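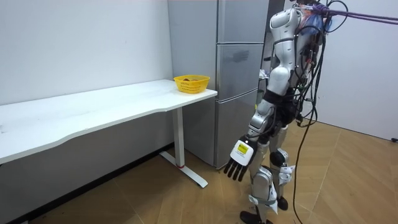
A humanoid robot next to a long white desk.

Category: Food & Home > Seasonal

JURČO ORCHARD RELEASES FREE GUIDE TO KEEPING FALL APPLES THROUGH THE WINTER

CESURANO, 26th September – Jurčo Orchard has published The Long Keep, a free guide to storing apples at home, just in time for the biggest picking weeks of the year. It covers everything from the refrigerator drawer to the cold garage, and it was put together with the help of 600 households who kept diaries of their apples last winter and told the orchard what stayed crisp, what went soft and what ended up in a pie.

The guide runs to 100 pages, with a full chapter on Tovlow, the late red apple the orchard is best known for. Printed copies are at the farm stand now. A large-print edition is on the way and should be ready in April.

"People come up the hill, they have a wonderful afternoon, they go home with two huge bags and then they call us in November asking why half of them taste like wet bread," said Žofie Sokol, who manages the orchard and wrote most of the guide. "We love those calls, we really do! But it seemed like time to write down what we keep saying on the phone."

Work on the guide began after last year's harvest, when customers were invited to sign up at the stand and take home a sheet of paper to stick up in the kitchen. They wrote down where the apples were kept, what they were kept with, and when each batch was finished. Plenty of people drew little faces next to the entries. One family kept going until the trees were in bloom again (their last Tovlow was eaten at breakfast, sliced, with peanut butter, and got a very happy face). 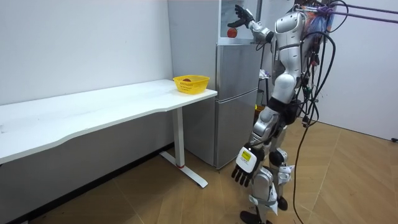
A red apple on top of the refrigerator, a robotic hand raised above it.

The diaries turned up a few surprises. The orchard had expected the fruit bowl to be the most popular spot, and it was. Second place went to odd bits of kitchen space: a windowsill, a bread box, the top of a cabinet. Those are fine places for the apples you plan to eat in the next few days. For anything longer, the guide is all in favor of cold. An apple goes on ripening after it's picked, and it does so much faster in a warm kitchen than it does just above freezing.

The first part of the guide is a sorting lesson, and Sokol thinks it's the part that will save people the most fruit. Before anything gets packed away, tip the whole bag out on a clean towel and look at every apple. Bruised ones go in the "eat first" pile. So do any with a puncture, a soft spot or a missing stem. Big apples go next, as they tend to soften sooner than small ones of the same kind. Whatever is left, firm and unmarked, is your winter supply. Don't wash it until you're ready to eat it.

Next comes packing. The guide walks through newspaper, paper bags, shallow boxes and plastic bags with a few holes poked in them, and it gives the good and bad points of each. Newspaper takes forever but keeps one bad apple from spoiling the apple beside it. Bags with holes are quick and hold in enough moisture to stop the skins from wrinkling. Shallow boxes look lovely in a cellar and are easy to check, though they do need a cellar. 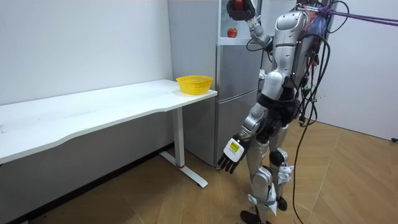
Most diary keepers had no cellar, no pantry and no garage, so the longest chapter is all about the refrigerator. Sokol tested shelves, doors and drawers in her own kitchen through the winter, with a thermometer in each, and her favorite by a mile was the crisper drawer on its high-humidity setting. She has strong feelings about the outside of the appliance too. A red apple held up near the top of a tall silver refrigerator makes a cheerful picture, and the top is a handy place to reach for a snack, but it can be one of the warmer places in a kitchen and the guide puts it firmly on the "eat this week" list. Inside, apples should have their own drawer if you can spare one. They give off ethylene gas as they ripen, and that can make carrots bitter and send lettuce brown at the edges.

The Tovlow chapter was the most fun to write, according to Sokol. It's a stubborn apple, hard and sharp when it comes off the tree, and first-time buyers sometimes wonder what the fuss is for. Give it a few weeks in the cold and it sweetens up beautifully. The orchard suggests opening one a week and tasting as you go, with a bit of cheese if there's some in the house.

"I tasted one the first morning, straight off the branch, and made a terrible face," Sokol said. "By the holidays I was hiding them from my family."

The back of the guide has recipes for the ones that didn't make it: a skillet crumble, an apple butter that can be left alone on low heat for an afternoon, and a savory red cabbage dish that came in with one of the diaries, written in pencil on the reverse. There's a blank diary sheet as well, for anyone who would like to join in this winter. Sheets can be dropped off at the stand or mailed in, and late ones are welcome.

Printing was handled by Plikach, the Cesurano print shop, on heavy uncoated paper that takes pencil notes well and can put up with a sticky thumb or two.

To go with the release, the orchard is holding 3 free storage workshops in the packing shed during picking season. Bring a bag of apples from anywhere, your own backyard tree included, and go home with them sorted and wrapped. Children are welcome, and there will be cider. Dates are posted on the board by the farm gate, and there's no need to sign up.

About Jurčo Orchard
Jurčo Orchard grows apples and a few rows of pears on the hill above Cesurano. The farm stand is open through the fall for picking, cider and baked goods.

Media contact: Žofie Sokol, Jurčo Orchard, Cesurano

Related releases
Cider Pressing Returns to the Packing Shed
Tovlow Picking Opens on the Upper Rows
Jurčo Orchard Adds Winter Pears to the Farm Stand
Spring Grafting Class: What to Bring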